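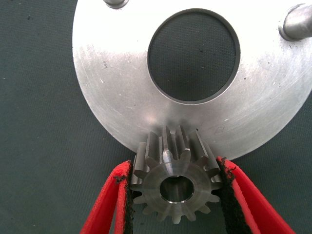

Karthik Siddiqui reckons I should have binned the whole lot and bought a new unit. He left that under my last post, along with the remark that a worn metal part is "just a slow way of buying a new one", and I've been arguing with him in my head ever since, mostly in the shower.

So let me argue with him properly.

I like a part that has been used. Give me a steel gear and a scuffed old plate with pins standing up out of it and I'm happy for a whole Saturday. Scratches on a flat face don't bother me much. They tell you the thing has been picked up and put down a lot, and that's about all they tell you. What matters is whether the pins are straight, whether the teeth are sound and whether the hole in the middle is still the size it started out. You can check all of that at the kitchen table with a decent light, a cheap set of calipers and a cup of tea going cold beside you.

My own education in this came from a Bepari bench grinder feed I picked up at a clearing sale near Fustgate for 59 dollars. It ground and clunked and everyone at the sale had a good laugh (fair enough, it sounded like a ute full of cutlery). I took it home, pulled it down on an old towel and found one gear with the corners knocked off 3 teeth. Everything else was fine! Dirty, dull in colour, scratched from one side to the other, but fine. A replacement gear took six days to arrive and the thing has run ever since.

Now, Karthik has a point about time. I spent two evenings on that feed, and if you paid me by the hour it would have been a silly bargain. But I don't get paid by the hour for my evenings, and I'd only have spent them watching other people renovate houses on telly. I learnt what a bad tooth looks like, and I learnt to run my fingernail along every one before I blame anything else.

Where I get properly grumpy is with makers who won't sell you the gear. Jutden will, bless them, one at a time in a little paper envelope. Sestov wants you to buy the complete assembly, plate and all, even when your plate has years left in it. That's a part somebody had to machine, hauled off to the scrap bin over one small lump of steel with teeth. I rang them and asked, very politely, whether I could buy the gear alone. The bloke on the phone was lovely about it and the answer was still no.

I'd pay 100 dollars more for a machine if I knew I could get every bit of it separately in ten years' time. I'd tell my neighbours to as well - and I already tell them plenty.

Karthik, if you do end up chucking yours out, leave it on my porch. Bag the small pins separately, please, and don't clean anything with the wire brush.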